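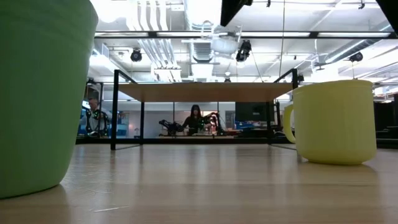

Tarnstead Lab Shares New Method for Teaching Two-Armed Robots to Tidy a Shelf

ALTVILLE, May. The Henriques Lab for Everyday Robotics at Tarnstead is delighted to share the first results from Tovside, a research method that helps a pair of robot arms learn household chores from fewer human demonstrations. The full report, along with the recordings behind it, goes up on the lab's website this month, and we hope a great many people will take it apart and tell us what they find!

Tovside grew out of a simple frustration. When a person shows a robot how to put a cup on a shelf or wipe down a table, most of the recording is spent on the easy stretches, with the arms just traveling through open air. The parts that matter (the moment the fingers close, the moment one arm has to wait for the other) go by in a blink. Our method finds those short moments in each recording and gives them extra weight when the robot is trained, so the learning goes where it is needed most.

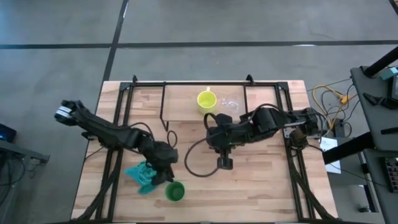
The two-armed table at the Henriques Lab, with a cup, a mug, a plastic bottle and a cloth.

For this study the team collected 2846 demonstrations of tabletop chores, all of them guided by people. We then trained one robot policy on the whole set in the usual way, and a second one with Tovside on only 1081 of them. Across 64 test runs on chores both policies had practiced, the two finished the same number of tasks. That was a happy afternoon in the lab, as you might imagine, and there was cake.

The objects are the ordinary kind that most of us have in a kitchen cupboard, and we chose them on purpose. Cups come in different heights, clear plastic is hard for a camera to make out, and a cloth never falls the same way twice, which makes it a wonderful (and sometimes maddening) thing to practice with.

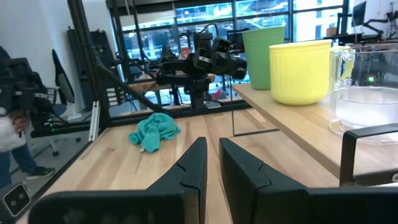 Close-up between the gripper fingers: a crumpled teal cloth on the table, with cups and a clear pitcher of water on the raised platform.

There is plenty still to do, and we would like to be plain about it. Tovside has been tried at one type of table so far, and chores that need both arms to hold the same thing at once remain a real struggle. Fast movements are another sore spot, as they blur the view from the cameras near the grippers and make the important moments harder to pick out.

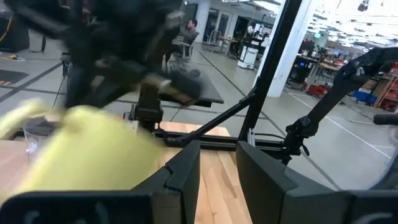
Motion blur in a gripper-level view, with an arm and a pale yellow object.

The next round of work will look at longer chores with several steps in a row, such as clearing a table and then wiping it. The lab also plans to hold an open house in Altville later in the year, and neighbors, teachers and curious families are all warmly invited to come by and ask as many questions as they like.

Press and visitor inquiries: Communications Desk, Henriques Lab for Everyday Robotics, Tarnstead, Altville.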